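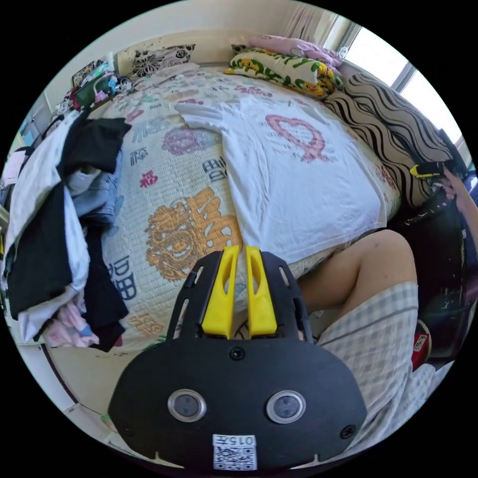 Home | Contents | Previous Chapter | Next Chapter | Glossary

Chapter 4
Burial Societies and Mutual Help in Migrant Communities

Print this page | E-mail this page

In the previous chapter we studied how the news of a death travels through a community. In this chapter we look at the question which comes very soon after the news: who will pay for the funeral, and who will do the work? For many families that live far from their place of birth, the answer is a burial society.

A burial society is a group of people who agree to share the cost and the duties of a death. Each member pays a small amount at regular times. When a member dies, or a person in the member's household, the society gives a fixed sum to the family. Most societies also give help which cannot be measured in money. Members cook, drive relatives from the airport, sit with the family at night, and speak to the hospital or the cemetery office when the family does not know the language well.

After reading this chapter you should be able to explain how a burial society collects and spends its money, describe the difference between a society and an insurance company, and discuss what happens when the members of a society grow old together.

4.1 A first case: the Hutapea society

The Hutapea society was started by 30 households who had come to the same port city for work. They had no written rules in the beginning. When somebody died, two members went from door to door with a notebook and every household gave what it could. Intan Wibisono, who kept the notebook for many years, later described this time in an interview with the author.

"We did not call it a society," she said. "We called it the book. People asked, did the book come to you already? If the book came, you knew that somebody had passed."

The method had one strong side, which was that it cost nothing to run. It also had a weak side. A family with many friends received much, and a family which had arrived recently received little. After one funeral in October, where the collection did not cover even the price of the coffin, the members met and decided that every household would pay the same amount every month, and that every family would receive the same sum.

This change looks small on paper. For the members it was a large one. A gift had become a right, and some of the older people did not like it. Danang Kusuma, then a young man and later the chairman, remembered that his own father refused to pay for the first year. He was not against helping. He felt that help which is written in a rule is no longer help. You will meet this argument again in section 4.4, where we discuss the gift and the debt.

4.2 What the money is for

Students often suppose that the largest expense is the burial itself. In the Hutapea accounts this was true until the year 2000. After that year the largest expense became transport, and it has stayed so. More families wished to send the body home, and the air cargo fee, the sealed coffin and the consular papers together cost more than a local grave.

The society did not have one opinion about this. Those who wished to be buried near their children said that they were paying for the journeys of others. Those who wished to go home said that they had paid for the local graves of others for a long time already. In the end the society kept one fixed sum for all, and a family that chose transport had to find the remaining part alone. It was not a solution that made everyone content, but it has been kept.

Note also the smaller items. The account books show money for rice, for tea, for the rental of chairs, for a bus to the cemetery, and for the printing of the notice. In one year there is a payment for the repair of a large cooking pot — the pot belongs to the society and is lent only for funerals.

4.3 When the members grow old together

A society that begins with young workers has few deaths and much income, and its fund grows. After several decades the picture is reversed. In the Triria society, which is studied in detail in Chapter 5, almost 70 percent of the paying members are now retired. The children often do not join. They have insurance from their employer, or they live in another city, or they simply do not think about the matter.

Annelies Van der Linden, who has compared societies in several ports, names three roads that an aging society can take. It can raise the monthly payment. It can lower the sum which is given. Or it can unite with another society whose members are younger. The third road is the most difficult, for a burial society is usually tied to one village, one language or one place of prayer, and its members want to be washed, dressed and spoken over by people who know the proper way.

Before you continue, speak with an older person in your own family or neighborhood. Ask who came to the house at the last funeral they remember well, and who brought the food. Write down the answer in the person's own words and bring it to class. You will need it for section 4.4.

Key terms: burial society, fixed sum, household member, repatriation, mutual help

Related in this book
Chapter 3: How the News Travels
Chapter 5: The Triria Society and Its Accounts
Reading: Hatsue Okabe, Letters of Condolence Between Two Countries
Reading: Dimas Yusof, The Forty Days in a Rented Apartment
Glossary of Mourning Terms

Print this page | E-mail this page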